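Workshop tips: small parts boxes and hand-held grippers

At Prekach the sorting bench went over to automation in June. Bench staff now record the handling with hand-held grippers and pack fewer trays themselves. 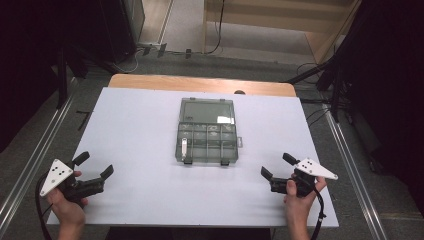
Cable drag tires the wrist before the weight does. Rosalind Whitlock limits each session to 40 minutes and swaps people over. Let the cables fall past the outside of each hand, and fold the box lid fully back before starting.

Check finger pads at the start of a shift. Replace any that slip on thin plastic.
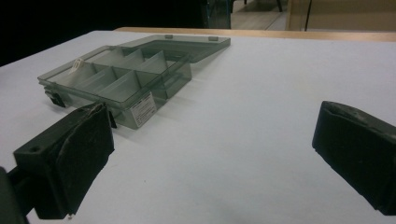

Box open, gripper fingers apart.

Keep the bench top plain and clear. Stray parts go back to stores, logged by Ignacio Castellanos.

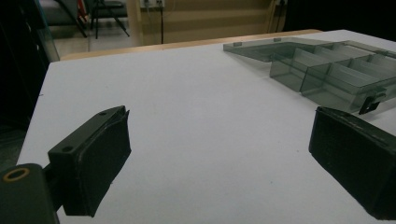

Pad lifting at its top edge, left finger.

Spare pads are in drawer 2. Packers who prefer hand work can ask for the repair bench.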